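A few people asked how I have the small table set up now, the one with the black top and the green backdrop. I'll put it all in one thread so I can point to it later. It's mostly about a cup and a ball.

It used to be a general table. Post, keys, tape, a mug or two, whatever came in from the car. By the end of a week there was no space to put anything down, and every time I wanted to use it I spent the first half hour moving piles on to the floor.

So the rule since October is that the table is for the thing being done on it. Everything else lives in the Tendden boxes on the shelf behind me. They are plain lidded boxes, nothing special. I bought the medium ones and should have bought the shallow ones.

The black top came first. I had a pale one before and white things vanished on it, especially late in the day with the big light on. A white cup on a pale table is a headache. On black you can see where the rim is.

The drawback with black is dust. It shows every speck, every bit of fluff off a jumper, every fingerprint. I wipe it before I start and again when I finish. Damp cloth, then a dry one straight after, otherwise you get streaks.

Don't use spray polish on it. I did this once and the ball slid about for days. Warm water with a drop of washing-up liquid does the job.

The green behind it is bright. Brighter than I'd have picked if I'd seen it in daylight first. I've got used to it. The good part is that nothing else I own is that colour, so anything white or black or grey stands out against it.

I did try a dark blue one before that, from Nultasik. Nice colour, but with the black top it all ran together and I couldn't tell where the table stopped. It's in the spare room now, over the ironing board.

If you are putting a backdrop up yourself, get the creases out before you hang it. I didn't with the blue one and spent ages pulling at it with clips. Hang it, leave it overnight, look again in the morning.

Right, cups. The cup goes upside down, wide end on the table. It's steadier that way. Stood the right way up on the narrow end, it only takes a sleeve to send it over.

It also keeps the inside clean. A cup left open on a table fills up with bits. I've found screws in mine, a rubber band, and once a raisin.

White cup, with black-and-white square markers printed on it. People ask whether they rub off. I can only speak for how I treat mine: I wipe gently round the squares with a barely damp cloth and I don't let them soak. They don't go in the dishwasher. They don't go in the sink with the plates either.

I also don't stack the marked cups with the plain ones. Stacking drags one cup over the next and if there's any grit in there you get scratches. They go in the box side by side with a sheet of kitchen roll between them.

And nobody drinks out of them. I had to put a note on the box lid about that after a birthday.

The ball is white and smooth. I went through quite a few before I settled. Somebody asked for the list, so it's coming up next.

Table tennis balls: cheap and easy to find, but so light that a door closing will move them. I lost two behind the radiator in one evening. They also dent if you're careless, and a dented one rolls in a curve.

Golf balls: too heavy and too noisy. Drop one on a hard table and the whole house knows. The dimples collect muck as well.

Foam balls: quiet, and they stay where you put them. But they pick up every hair on the table and you can't wipe them properly. After a fortnight mine was grey.

Wooden ball from Lilterum, 50p out of a basket by the till. Lovely thing, badly painted. The paint came off on my fingers. I might sand it down and do it again.

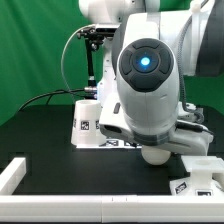
Smooth wins, basically. Smooth wipes clean, and if there's a mark on it you can see it and deal with it. White on black means I can also find it again when it rolls off towards the back, and it will roll off towards the back.

On that: check that your table is level. Mine wasn't. I blamed the ball for ages. I put a spirit level across the top in the end and the left side was low. A folded bit of card under one foot sorted it.

If you haven't got a spirit level, put the ball down in the middle, let go and watch. Turn it a bit and do it again. If it sets off in the same direction each time, it's the table.

Where the cup goes: left-hand side, with clear space round it. I want to be able to see a square marker facing me, near enough square on. If it's turned away I give the cup a small twist before I begin.

I used to put a bit of tape on the table to mark the spot. Don't bother. The tape lifts at the corners, then it gets sticky, then fluff gets on it, and you're back to cleaning the table. I do it by eye now.

The ball wants its own space too. If it starts right up against the cup they knock together as soon as anything moves. Give it room. When it's not in use it sits in an egg cup in the box, which is the only way I've found to stop it rolling round in there.

Cables next, as this was half the questions. Keep them off the tabletop where the cup and ball are. They can go up and over in a loop, or along the far edge, but not across the middle. A ball will always find a cable.

Leave slack in them. A cable pulled tight is one you catch with your elbow. I had one tight for ages because it looked tidier, and I knocked into it every day.

Black cables on a green background do look a bit messy, I agree. You can buy green ties. I've not bothered, and I don't think I will.

Light. I had a desk lamp on the right and it put a big shiny patch on the table, right where I wanted to look. Moving it up and back helped more than buying a different bulb did. I did buy the bulb as well.

Daylight is nicer but it doesn't stay put. At 3 in the afternoon the sun comes round the side of the house and the green gets very loud. I pull the blind halfway and leave it until tea.

Somebody mentioned heavier tables. Mine isn't especially heavy, so I keep a 700 gram bag of rice on the crossbar underneath. It used to wobble if you leaned on it. It wobbles less. A bigger bag would be better, but that was the size in the cupboard.

Cleaning the ball: soft cloth, warm water, dry it properly. Don't use the scratchy side of the sponge. Fine scratches fill with dirt and then it never looks white again.

Cleaning the backdrop: I leave it alone as much as I can. Lint roller for the fluff. If there's a proper mark, dab at it and don't rub.

The end of the day routine is short. Ball in the egg cup, cup in the box, wipe the top, dry the top, lid on. If I leave it until morning I come down to a table with post on it again.

Things I'd do differently. Shallow boxes, as I said. Level the table before doing anything else. Get the black top first and live with it for a bit before choosing what goes behind it. And buy a spare ball at the same time, while the shop still has the same kind.

I didn't buy a spare. Lilterum changed what they stock and I've been looking since. If anyone sees plain smooth white ones that aren't table tennis balls, let me know.

Reply to a few who messaged: yes, a matt top is better than a shiny one if you get the choice. No, I haven't tried felt. I think the cup would sit nicely on it but the ball would be slow, and you'd be picking bits off it for ever.

Yes, you can do this on a kitchen table. I did to begin with. The problem is tea time. You have to put everything away when somebody wants to eat, and then it isn't in the same place when you get it out again.

For a kitchen table, I'd get a piece of black board and use that as the top. Slide it behind the fridge when you're done. Put something grippy under it or it will creep towards you.

Paper cups: fine for trying things out, but the rim goes soft once it's been handled a lot, and then it rocks. Glass: no.

One more about height. The table should be low enough that you can look at the top of the cup without standing on your toes. Mine was too high to begin with and I ended up with a stiff neck. I took the feet off and it came down enough.

Last thing for now, as I've got washing to bring in. The boxes are from the shop on the corner by the Ignacio bakery, and they had a stack of the shallow ones in when I went past on Saturday. I'm going back for two of them. The medium ones can have the post.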